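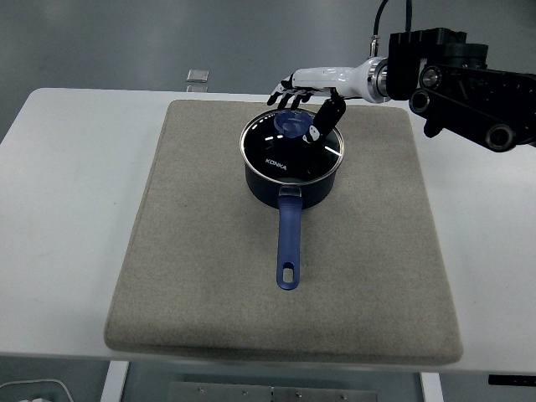
Why do readers slow down on a page with no words? With nothing to read, they look harder at the drawings, and most of them go back over at least one panel before turning the page.

4.2 Silent pages in Cavesik

Cavesik ran for 30 issues, and its silent pages are a joy to study. Ozan Karakaya drew them in ink, with Bülent Türkmen adding flat colour – mostly greys and one strong blue. We showed 400 readers the harbour chapter, in which the hero, Nonach, searches a kitchen without speaking. More than 1000 comments came back, and a wonderful share of them dealt with small household things: cups, drawers, a kettle left on its side.

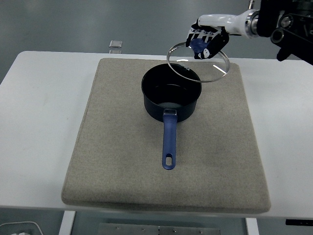 Karakaya's line work carries nearly all of the action in this chapter. He uses no speed lines and no sound effects, so a reader has to work out movement from the shape of each object. Round things do this beautifully. A glass lid held up by its knob and tipped to one side becomes an ellipse, with the low edge pointing back at the pot (Figure 2), and a single panel drawn that way is enough to suggest a lift. Readers of the Uçar edition, printed in black and white, described the same actions as readers of the colour edition. Türkmen's blue seems to matter more for mood, a point we take up in Section 4.3.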